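Minutes of the meeting of the users of the ground floor room, Dellovura building

Held in January, start at 4 p.m.
Chair and minutes: Henryk Pawłowska
Present: representatives of Sarer, Cordeiro and Destia

1. Minutes of the last meeting
These were accepted with one correction. The key for the side door is kept by Cordeiro, and it was written Destia by mistake.

2. Tidying of the room
It was discussed how the room should be left in the evening. Sarer explained that they often lose time in the morning with putting away things of other users. Destia answered that the shelf space is not divided in a clear way, so people do not know where to put their things. It was agreed that each user will get an own shelf with a name label. Henryk will print the labels before the next meeting.

3. Work tables
Cordeiro asked if 2 more folding tables can be bought. The offer which was received is 80 euros for each table, delivery included. The meeting agreed to buy one table now and to decide on the second one in spring. Sarer would prefer a model with lockable wheels, but the supplier does not have it at this price.

4. Use of the room
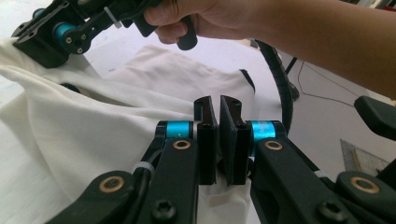 The booking list stays on the door. Who wants to use the room after 5 p.m. must write it there on the day before, also when the booking is only for a short time. Destia asked that the cupboard is not blocked during bookings, and this was accepted by all. The proposal to make the bookings only by e-mail was not supported.

5. Other matters
The light switch next to the sink has a loose cover. Henryk will report it to the building office. Cordeiro reminded that the bin for paper must be brought out by the last user of the day.

The next meeting will be in February, at the same hour. Sarer will send the invitation.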